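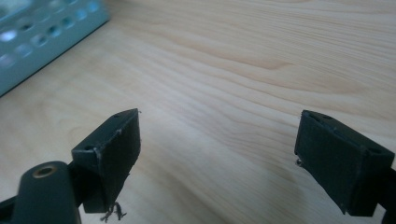 Pantry > Oats, Seeds & Hot Cereal

Kandasetti Toasted Oat & Seed Porridge, 26 oz bag

Okay, so I make this stuff, I eat this stuff, and I'm going to try to keep this short (I won't). It's a hot cereal with rolled oats, millet, sunflower seeds, flax and a little bit of dried apple. The oats get toasted before anything else goes in, and that's where the flavor comes from – a bit like popcorn, a bit like the corner piece of a pan of granola bars.

There's no added sugar. The apple gives you a hint of sweet, and after that you're on your own with the maple syrup. I use plenty.

Each bag makes 14 bowls if you go by the scoop on the back panel. My breakfasts are bigger than that, so plan for your own appetite.

How I cook it: one scoop of cereal, two scoops of water, a good pinch of salt. Bring it up to a simmer and leave it on low for eight minutes, stirring whenever you walk past. Take it off the burner, put a lid on and let it sit until it stops looking soupy. Milk works too, but it'll stick, so keep the heat way down!
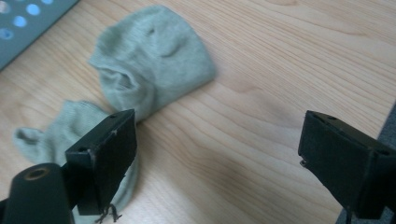
One buyer in Trerkport wrote that she soaks hers in the fridge overnight with oat milk and eats it cold, and that the millet stays a little crunchy that way, so anyone who likes it soft should stick with the stove. I tried it her way and she's right about the millet. I liked it! Add a spoonful more liquid than you think.

A few of you have asked about the old recipe. I switched from raisins to apple in March and I'm keeping the apple, sorry raisin people. The Pivell variety pack still has a small raisin pouch in it while they last.

Storage: roll the top down and clip it, somewhere cool. Flax goes stale faster than oats do, so in summer I keep my open bag in the freezer door. Scoop it straight into the pot from there.

Allergy stuff: no nuts in the recipe, but I pack almond granola on the same line, so please skip this one if nuts are a problem for you. The oats aren't certified gluten free either. 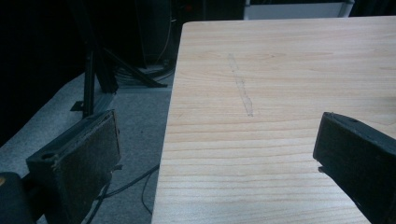 Sizes and Shipping

26 oz bag – the regular one
58 oz bag – for families, or for me
122 oz bulk box – comes as one big liner bag, no scoop included

Orders go out twice a week. The bulk box ships by ground only. If you're close to the Nomura store you can pick up there and skip the shipping charge, just choose pickup at checkout and wait for the email before you head over.

Page updated June 7, 2018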